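Chapter 11
Grain, Figure and Finish

Terms introduced: growth ring, earlywood, latewood, plain-sawn, quarter-sawn, knot, specular reflection

Chapter 10 treated wood as a structural material and was concerned mainly with stiffness and moisture movement. The present chapter deals with the surface: why a board looks the way it does after it has been cut, and how a clear finish changes that look. Strength values are not needed again until Section 11.6. 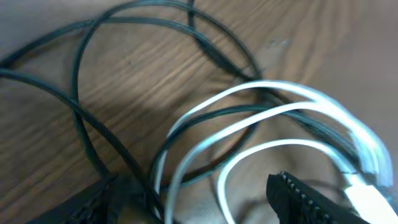 Josée Tremblay and Colleen Leclerc
Text revised 28th August

11.1 Growth rings

In a temperate climate a tree adds one layer of wood beneath the bark each growing season. The part of the layer formed first, the earlywood, consists of cells with wide openings and thin walls. The part formed later, from about July onward in northern forests, is the latewood. In many species its cells are narrower and thicker-walled, and it is denser and darker. The boundary between the latewood of one year and the earlywood of the next is the line normally counted as a ring.

Contrast between the two zones varies by species. It is strong in Douglas fir and ash and weak in basswood. In many tropical species there is no regular winter dormancy, and the rings may be indistinct or absent.

11.2 Grain and figure

The word grain has several uses in the trade. In this book it means the direction in which most of the wood cells run. Figure means the pattern seen on a cut face. The two are related but must be kept apart, as a board with perfectly straight grain can still show a strong figure.

Figure depends first on the angle between the cut face and the rings. A plain-sawn face lies close to tangent to the rings and shows arches and long irregular waves. A quarter-sawn face crosses the rings at a steep angle and shows narrow, nearly parallel lines.

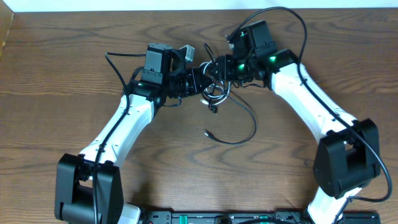
Figure 11.2 Wavy grain lines with darker oval knots on a tabletop.

A knot is the base of a branch enclosed by later growth of the trunk. The trunk fibers bend around it, so the disturbed area on a sawn face is larger than the knot itself. Planing against the fibers in this area causes tearout, and the cut should be shallow.

11.3 Reflection from a finished surface

A clear film finish reflects part of the incoming light at its upper surface, before the light reaches the wood. On a smooth film this reflection is specular: it leaves at the same angle at which it arrived. A viewer at that angle sees a pale patch in which the figure is faint. From other positions the same area appears in full color. Matting agents scatter the reflection and spread the patch over a wider area at lower brightness.

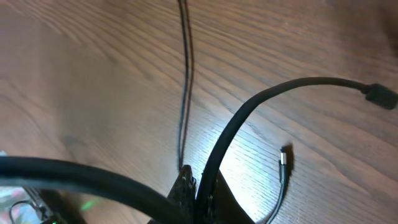 11.4 Exercise: comparing sample boards

Cut a plain-sawn board into panels 200 mm long. Sand each panel along the grain, remove the dust, and apply one coat of finish to all but the control panel. Allow 21 days for curing. View the panels under a single lamp from several angles and record the results on the form on page 118.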